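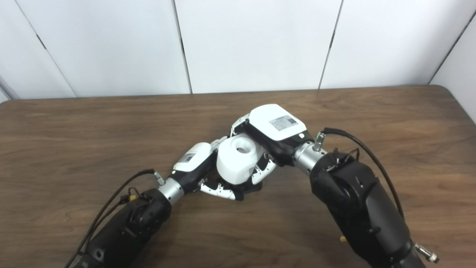
Gheorghița Bucur nous a écrit que la question n'était plus de savoir si deux mains valent mieux qu'une, mais ce que coûte la deuxième une fois le poste monté. Sa remarque résume bien le courrier reçu depuis la parution du premier volet, en août. Nous y répondons avec cette page de galerie, consacrée au kit bimanuel Drovis que distribue Tokport.

Légende : prise à deux mains d'une pièce blanche cylindrique, percée d'un trou rond sur le dessus. Les doigts blancs articulés se referment de part et d'autre, au-dessus du plateau en bois.

À noter pour ceux qui comparent les offres : le câble noir de chaque bras remonte par l'extérieur jusqu'au poignet argenté. C'est un point à regarder de près si votre poste est étroit.

Ce que comprend l'offre

Le kit est livré avec les deux bras, les deux mains, le contrôleur et le logiciel Sima. Tokport loue l'ensemble 3080 euros par mois, installation comprise. Gikholm propose une formule voisine à 3068 euros, mais facture la mise en service à part. La durée minimale est de 14 mois dans les deux cas.

Notre avis

Le montage nous a pris une matinée. Sima s'apprend vite pour les gestes simples – saisir, tourner, passer d'une main à l'autre – et demande plus de patience dès qu'il faut coordonner les deux poignets. Le manuel compte 123 pages, dont une bonne partie sur l'étalonnage. La traduction française est correcte, sauf le chapitre sur les arrêts de sécurité, que nous avons fini par lire en anglais.

Le service technique de Tokport répond au téléphone à partir de 8 h. Les doigts de rechange se commandent à l'unité, les coques de main uniquement par paire.

Pour la deuxième main seule, ajoutée à un poste Drovis existant, Tokport établit un devis sur demande. Nous publierons le tarif dans le prochain volet, avec les relevés de répétabilité.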